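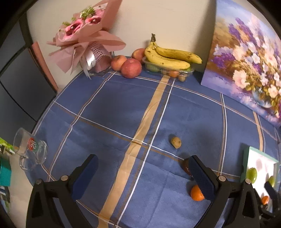 Kitchen and Dining Room Check, Rental Apartment, April

Filled in by the owner before the new guests come. Every point has a result and, where it is needed, a comment. Please read the comments also, they are often more useful than the result.

1. Smoke alarm in the hallway
Result: OK
Comment: I pressed the test button and kept it for five seconds. The sound is loud also in the bedroom with the door closed. Battery was changed this month.

2. Smoke alarm in the kitchen
Result: Needs action
Comment: It is mounted too near to the stove and gives an alarm when somebody fries onions. Guests then take it down, and this is the real danger. I will move it toward the dining room, 900 mm more from the stove than now.

3. Fire extinguisher (Brotero, powder)
Result: OK
Comment: The needle is in the green part. The pin and seal are in place. The hook was loose and I tightened it. Please do not hang aprons on it.

4. Fire blanket
Result: OK
Comment: It hangs beside the kitchen door. The two tapes come out freely when pulled.

5. Gas stove and hose
Result: OK with remark
Comment: I put soapy water on the hose connections and saw no bubbles. The date printed on the hose is still valid, but only until next year. The left back burner lights on the second or third try. Cleaning of the burner cap is ordered with Ranjbar, work order 228.

6. Extractor hood
Result: Needs action
Comment: The grease filter is full. It was washed last autumn and this is too long. Wash in hot water with dish soap, dry completely, and put it back with the arrow to the front.

7. Sockets and extension cords
Result: Needs action
Comment: Kettle and toaster were on the same extension cord behind the bread box. I have removed the cord. Each of them has now its own wall socket. The cover plate near the window has a crack, a new one costs less than a coffee.

8. Refrigerator
Result: OK
Comment: Temperature inside is 4 degrees in the middle shelf. Door rubber is clean and closes all around.

9. Dining table and tablecloth
Result: OK
Comment: I shook the table from both ends and it does not move. The cloth must not hang so low that a small child can pull it. No candles on cloth, also not in a glass.

10. Chairs
Result: OK with remark
Comment: One chair has a loose back leg. Glued and clamped overnight, to be checked again before use.

11. High cupboard (Wotico)
Result: OK
Comment: Fixed to the wall with two brackets. Heavy pots go to the bottom shelf.

12. Cleaning products
Result: Needs action
Comment: The Skilov drain cleaner stood under the sink without a child lock. Moved to the locked closet, upper shelf. The lock for the sink door still must be bought.

Next check: before the summer guests, same list. Open points are 2, 6, 7 (cover plate only), 10 and 12.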